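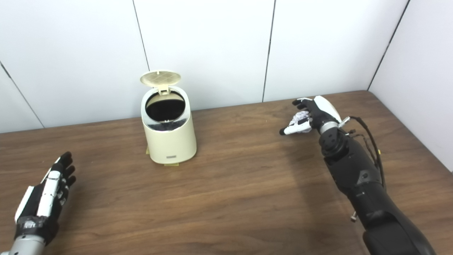 A small tabletop waste bin with a hinged lid, shown open

Tabletop waste bin

A tabletop waste bin (also table bin, desk bin, crumb bin or, in older hotel catalogs, breakfast bin) is a small container for refuse meant to stand on a table, counter or desk instead of the floor. It holds tea bags, eggshells, butter wrappers, pencil shavings and other things too small to be worth getting up for. Most types have a lid, largely for the comfort of people who are still eating.

Terminology

There is no agreed line between a tabletop bin and a small floor bin. Trade usage tends to go by capacity, household usage by where the thing ends up. Retailers sell the same object under kitchen, bathroom and office headings, sometimes at three prices. The word "crumb" in crumb bin is traditional and should not be taken as a limit.

History

Before the table bin came the slop bowl, a standard part of the tea service into which cold tea and leaves were tipped before a cup was refilled. It was often as finely decorated as the teapot, and guests were expected to use it without looking into it. As loose tea gave way to the bag, the slop bowl lost most of its work, and the used bag was left to find its own place on the saucer.

Hotels took up the problem before households did. Individually wrapped butter, jam, sugar and cheese made breakfast easier to serve and left each table with a small heap of foil. Grażyna Zieliński, whose Rubbish at the Table remains the only book-length treatment of the subject, dates the spread of the breakfast bin to the spread of the single-serving jam. Her critics have noted that her evidence comes mainly from hotels in which she had stayed. Zieliński replied that she had stayed in 68 of them.

The household version followed. The Rutkowska works, until then a maker of bread boxes, sold a lidded table bin in a range of kitchen colors that included four kinds of white. Its first production run was 500 pieces. The company's own history calls the reception "warm," and the same page records that a second run was not ordered until the following January.

Design

Bodies are usually round or slightly tapered, a shape that is easy to wipe and hard to pack in a cupboard. Common lid types include:

Flip lid. Hinged at the back and lifted by hand or by a push button. It stays open while several items are thrown away, and afterward if no one remembers it.

Swing lid. Pivots in the middle and closes by itself. It also collects whatever touches it, so that the lid becomes the part most in need of a bin.

Lift-off lid. Simple and cheap. The user must find somewhere to put the lid.

Open top. Favored in offices, where the contents are mostly paper and the company is less particular.

Many designs include a removable liner or a ring to hold a bag. Bags made for table bins are sold separately, and cost more per quart than bags for any other household purpose. Users commonly line the bin with a produce bag, a sandwich bag or nothing.

Stability is the main weakness of the type. A tall, light container near people's elbows will be knocked over, and makers have answered with weighted bases, rubber feet and suction cups. The Werkorside model had all of them and could be removed from a polished table only with some effort.

Etiquette

Opinion on the bin at meals is divided. Irena Lis, in her household manual Cona, allows it at breakfast, tolerates it at lunch and rules it out at dinner, except where shellfish is served. Imad Ghanem takes the opposite view, holding that the plate of bones in the middle of a dinner table is a bin already and would be improved by a lid. Neither author addresses who should empty it. In shared offices the question is generally settled by smell.

Collecting

Table bins have a small following among collectors of kitchenware. The largest known private collection, assembled by Wojciech Olszewski, was listed at 2873 pieces on Sunday, March 19, 2023, when part of it went on public display. Visitors were asked not to put anything in them. Unused bins with the original liner bring the best prices, and a complete Plamuteck set in its box, comprising a bin, a matching butter dish and a crumb brush, has changed hands for more than the price of a good table.

Pieces with a maker's plate are preferred. Plates were often glued on and came off in washing, and loose ones are traded separately.

See also

Ashtray
Crumb tray
Slop bowl
Spittoon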